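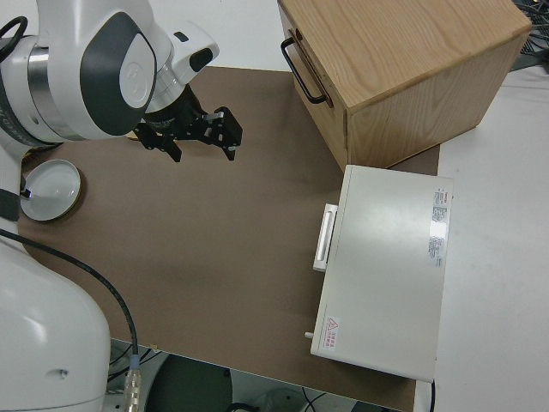
*Slide 1: the arm on the bench, jaws open over the brown board, drawer box to the right.*

# Teaching an arm to open a drawer: talk notes

2023-08-13, Sarstead makers' evening. Aim for twenty minutes, leave the rest for questions.

**Opening (leave slide 1 up)**

Hi everybody! So this is my bench in the Stemden workshop, and this is what has eaten my evenings since last October. I wanted an arm that could open a drawer. One drawer! I figured that was a long weekend's work (pause for laugh, if there is one).

Point at the black bar handle on the box. That's the target, and most of tonight is really about that handle.

Then point at the gripper. Two fingers, they move parallel, they open and close, and that's all the hand I've got. Show of hands, who's tried picking something up wearing oven mitts?

**Why a drawer**

- Has to grab, pull in a straight line, then let go without dragging the thing shut again
- Doors swing, and I wasn't ready for swinging
- I had the box already, it's oak and I like looking at it

**The straight line problem**

Tell the story of the first month. I'd close the fingers on the bar, pull back, and the whole box would come along for the ride. I tried rubber feet, then tape, then a clamp, and every time the arm was pulling a few degrees off and the drawer was binding. Inès Lebrun stood there with a coffee and asked if I'd measured where the box was. I had not measured where the box was.

So: measure from the base of the arm to the handle, every session. My number is 245 mm from the edge of the board to the bar and I still check it.

(Draw the angle thing on the whiteboard. Keep it short, last time I got lost in it.)

**Software bit**

I call the script Flasari, no good reason. It does five steps: approach, close, pull, open, back off. The pull is the slow one. I went through 803 logged runs, and the failures were nearly all in "close", with a finger landing on top of the bar. Dropping the approach height fixed most of those.

Don't show code. If someone wants code, send them to the shared folder after.

**Cables (slide 1 again)**

Look at the cable going diagonally across the board. I know! I've routed it three different ways and every way it ends up somewhere I want to put my hand. If anybody has a trick, please come find me at the break. Check the slack with the arm at full reach before you run anything, I pulled a connector out in spring and spent a whole evening blaming the script.

**What it cost me**

Roughly 2000 dollars in bits and replacements, not counting the arm time, which I get through my Stemden membership. Mention the Barbier bench slots, they're still open for sign-up.

**Next**

Closing the drawer again. Then putting something in it first. Ask for questions, and remember to repeat them for the back row.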